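From: Sombat Sukprasert
To: Clondar builders list
Subject: Re: left arm over the counter

Joelle Haddadin wrote:
> Does your left arm still stop short of the toaster?
> Mine does, with the elbow limit at 71.

Hello Joelle,

I had the same problem in the simulator. I raised the limit - only on the left side - and moved the base 14 cm nearer to the counter.

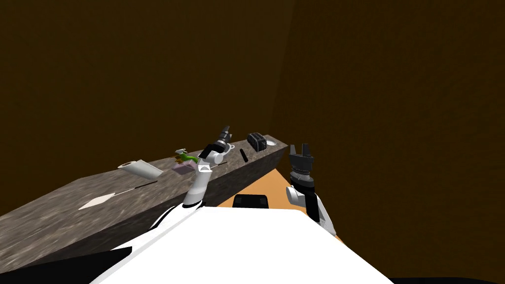

The right arm I will tune next, and then I go back to the real one in my garage.

Regards,
Sombat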